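Last updated: 2026-09-28
Reading time: 6 min

4.3 Working inside an open chassis

This section applies to any Skollia cell in which the arm enters a computer case. Read Section 4.2 (Speed limits) first.

1. Lay the case on its side on the worktable with the side panel removed. The open side must face up.
2. Place the fixture plate beside the case, clear of the arm's path.
3. Disconnect the case from line power. Wait 14 seconds before reaching inside.
4. Set the approach speed to 50 mm/s or less.

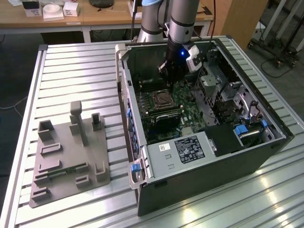 5. Jog the gripper down over the board in single steps. Stop above the CPU area and check clearance to the drive cage and the power supply.
6. Check the arm cable for slack at the lowest point of travel. It must not catch on the case rim.
7. Save the point as a hold position before teaching any grasp.

CAUTION: Keep hands out of the case while the arm is enabled. Pausing the program does not remove drive power.

NOTE: Memory modules go in the long slot of the fixture plate. Do not set them on bare aluminum.
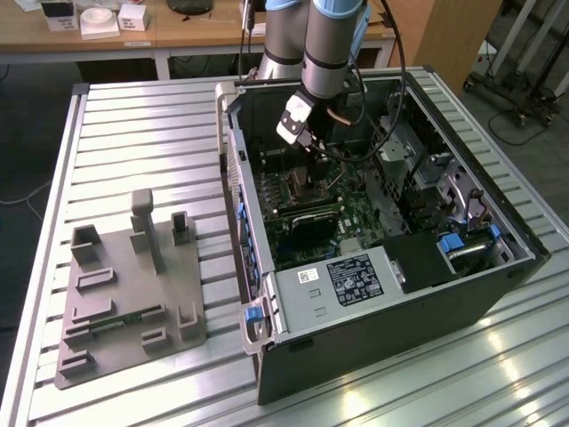
Figure 4-6. Gripper lowered toward the motherboard, fixture board at left.

8. Run the path once with the gripper open and no part held.
9. Record the result in the Indon log. Repeat steps 5 to 8 whenever the case is moved.

Inspect the gripper fingers every 4,000 cycles. Replace worn fingers as a pair.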